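How I Rack My Homemade Red Off the Lees

I make wine in the back half of my garage in Prallcombe, mostly from a little Zinfandel-ish red I buy by the bucket from Gundell, up the hill. Racking used to scare me silly. Now it takes me one cup of coffee's worth of time, and I kind of look forward to it!

You'll need a clean carboy, an auto-siphon, six feet of tubing, a bung and airlock, and sanitizer. Sanitize all of it, inside and out, including the bit of tubing you think won't touch anything (it will).

Put the full carboy up on the bench the night before. Moving it stirs everything up, so give the sediment until morning to settle back down. The empty one goes on the floor.

Hang the siphon about halfway down and start it with one slow pump. Keep the end of the tubing against the bottom of the new carboy so the wine slides in quietly - splashing means air, and air is not your friend at this stage. Lower the siphon as the level drops, and stop when you see mud heading for the tip. I lose almost 300 milliliters each time and I've made my peace with that.

Top up to the neck with something similar, fit the airlock, and write the month on a piece of tape. I write the batch name too, because my May batch, Orkesetti, once got mixed up with the Alcantara and I never did sort out which was which. 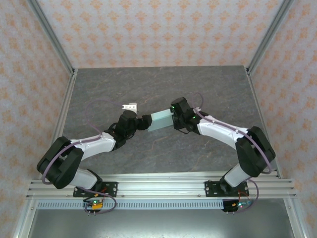
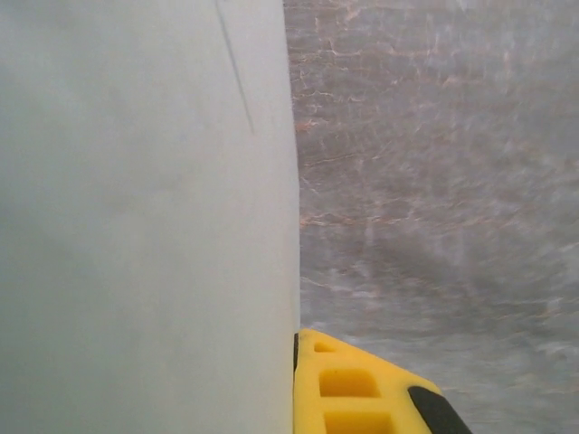
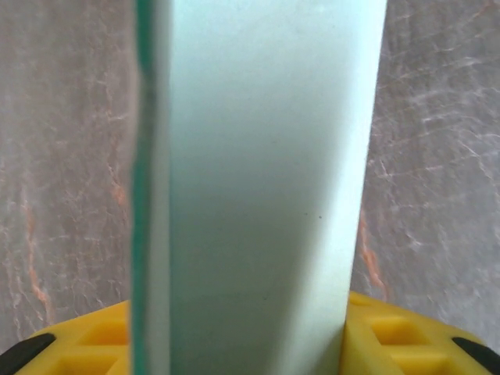

How many times should I rack a red before bottling?

Two or three is plenty for most home batches. Do the first when fermentation is finished, then again every couple of months until you stop seeing a new layer on the bottom.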